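3.2 Arm Sleeve, Hand Mounting and Routine Care

The demonstration cell at the Kuvberg hall was set up for a fixed period, and its upkeep was treated as part of the study. The arm is covered over its upper section by a ribbed gray sleeve, which folds as the joints move. The forearm is left bare so that the fasteners near the wrist can be reached without removing the sleeve. Visitors are kept back by a red barrier strap.
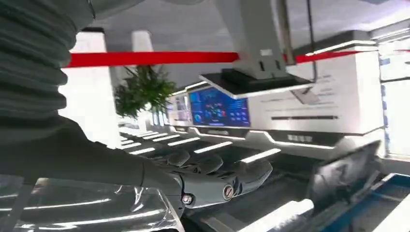
Before each opening, the operator moved the arm through its full range at low speed and watched the sleeve for folds that caught or stayed flat. The fasteners at the hand were then checked against the torque values in the Lunde service sheet. A fastener that had shifted was marked, tightened and checked again at the close of the day. Over the trial period this routine was carried out 70 times. Two fasteners needed attention, both on the same side of the hand, and neither had an effect on the positioning data.

Finger calibration followed a separate schedule. Each finger was closed and opened eight times, and the end positions were compared with those stored by the Pesis controller. Where the difference was above the limit, the finger was set to zero again -- a task that took about 2 minutes and did not require the arm to be powered down. The procedure was written by N. Shehata and revised in October by K. Vương, who moved the sleeve check ahead of the calibration so that a caught fold could not disturb the result.

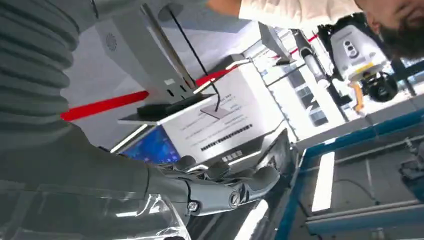 Figure 4. The hand and forearm in the cell, with a metal stand on a white cardboard box and a handheld scanning device at upper right.

Calibration records were kept for 492 finger cycles. Entries made on the first Sunday were left out of the analysis, as the stored positions had been loaded from an earlier Josetti hand and did not apply.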